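Zurnelside Home Notes
@zurnelside_home
2022-09-30

Thread on where in a house to keep medicine, from a temperature and humidity point of view. Summary for people who stop at the first post: a bedroom closet shelf on an inside wall did best. The bathroom did worst. The kitchen depended on which cabinet.

Setup. Two Oron loggers, the plain kind with no screen, moved from place to place through the summer. Each spot got around 2,000 readings before the logger moved on. They are not lab instruments. I ran both side by side on the same shelf first and they agreed closely enough for this purpose.

House is a single story, wood siding, modest insulation, window air conditioning in the bedroom and none in the kitchen. Zurnelside summers are humid. If you live somewhere dry, the bathroom numbers will look different and the attic-side numbers probably won't.

What the labels ask for. Most of the ones in my house say "store at room temperature" and some add "protect from moisture" or "protect from light." Room temperature on a label has a defined range. It does not mean whatever the room happens to be in August. Brief trips outside the range are usually allowed for, long ones are a question for a pharmacist.

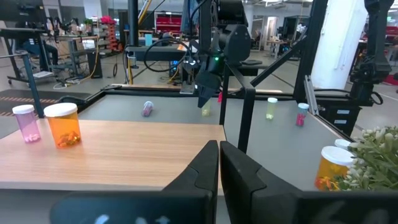
Bathroom cabinet. Average temperature was fine. Humidity was the problem. Every shower shows up as a steep climb followed by a slow decay, and the decay is much slower inside the cabinet than in the room. The fan clears the room. A closed door holds the damp air in.

A point about closed doors in general. They delay, they don't block. A cabinet in a damp room ends up close to the average dampness of the room, with the peaks shaved off. If the room average is already high, the door buys you very little.

Kitchen cabinet above the stove. Don't. Temperature rises with every meal and the shelf stays warm long after the burner is off. This was the spot with the widest daily swing of any I logged. Steam gets in as well.

Kitchen cabinet beside the refrigerator. Better than I expected on humidity, worse on temperature. The coils reject heat and the side panel of mine is warm to the hand. The shelf nearest the panel ran above the rest of the kitchen all day. Moving to the far end of the same cabinet fixed most of it.

Kitchen drawer, outside wall, north side. Boring in a good way. Small swing, slow response. If you have to use the kitchen, use a low drawer away from the stove and the dishwasher. (And with a child lock if there are children in the house or visiting. A drawer is at exactly the wrong height.)

Windowsill. I only did this for a baseline. A logger sitting in direct sun reads its own case temperature and overstates the air, so I don't trust the peak. But a bottle in direct sun also warms up past the air, so the error is at least in the relevant direction.

Car glove box. Skipped. There is plenty of published work on parked cars and my loggers would have added nothing.

Bedroom closet, inside wall, shelf at shoulder height. Temperature peaked at 29 C on the afternoon the power was out, and apart from that stayed flat. Humidity followed the house average with almost no spikes. The top shelf of the same closet ran warmer. Mine sits right under the attic.

Winter is a different problem. I logged the closet in February and the humidity was low enough that moisture stopped being a concern. The thing to watch in winter is the heating vent. A shelf over a vent gets warm air for as long as the furnace runs, and people forget it's there because the vent is behind something.

Light. Colored plastic cuts down part of the spectrum, and how much depends on the color and the wall thickness. It isn't the same as dark. Inside a closed closet the question goes away, so I didn't try to measure it.

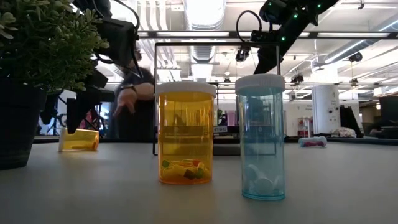 Amber and light-blue bottles, both with white caps.

Caps. A cap that isn't seated does nothing for humidity whatever shelf it's on. Child-resistant caps need the full push and turn, and it is easy to stop one click short. Also, if a bottle came with a desiccant packet inside, leave it in there unless the label or pharmacist says otherwise.

Weekly organizers. Convenient, and the lids are loose compared with a screw cap. I put one logger in a lidded organizer-style box in the bathroom, and the humidity inside tracked the room with a short lag. Some products are meant to stay in the original container until use. Ask before moving anything over.

Plastic bins with a gasket. I tried a Camenzind pantry bin, the small one. It flattened the humidity curve very well and did nothing much for temperature. Worth it if your only option is a damp room. Open it in the dry part of the day if you can, or you trap the damp air you were trying to keep out.

Data handling. Exported from the loggers to Cama, which draws a decent line chart but resamples when you zoom out and hides the short peaks. Turn resampling off before you compare shower spikes. I lost an evening to that.

Things I did not measure: whether any medicine was affected by any of this. I have no way to test that and neither does anyone with a kitchen and a logger. Shelf conditions are all this thread covers.

For the refrigerator people: only if the label says refrigerate. A cold bottle opened in humid air collects condensation on the inside, and you repeat that every day you open it.

If you want to do the same at home, leave the logger at least a week per spot, write down when you shower and cook, and don't put it against the wall. Wall contact on the south side of my house pulled the reading up enough to change the ranking.

Next set will be the basement, once I clear the shelf down there.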